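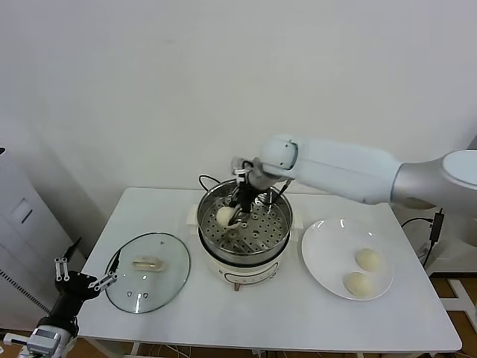
4. Steaming

Read section 2 (Placing the Cooker) before first use. The Balari needs a grounded outlet of its own. Do not run it from an extension cord.

4.1 Filling the base

1. Unplug the cooker and lift out the tray.
2. Pour in cold water up to the lower line, 535 ml. This is enough for one batch of buns or dumplings.
3. Wipe the outside of the base dry.
4. Set the tray back in place and press lightly on both sides. It should not rock.

Note: In hard water areas use filtered water, or descale every month (see 6.3).

4.2 Steaming buns

1. Plug in the cooker and turn the dial to STEAM. The light comes on.
2. Wait until steam rises steadily.
3. Line the tray with paper, or brush it with a little oil. Leave some holes open.
4. Place the buns two finger widths apart – they swell as they cook.
5. Put the lid on. Steam plain buns for 12 minutes and filled buns for 15. Add three minutes if they are frozen.
6. Turn the dial to OFF. Tilt the lid away from you and leave it ajar for two minutes before lifting it off.

CAUTION: Steam burns. Keep your face and arms back when you open the lid, and use tongs or a dry mitt.

CAUTION: Never let the base boil dry. If the cooker shuts itself off, unplug it and let it cool for half an hour before adding water.

4.3 If the buns come out wrong

Wrinkled tops: the lid was opened too soon, or the dough rose too long.
Wet spots: water is dripping from the lid. Wrap the lid in a thin cloth and tie the corners on top, well clear of the base.
Yellow patches: too much baking powder, or it was not mixed in well.

For buns kept in the refrigerator, see 4.4, Reheating.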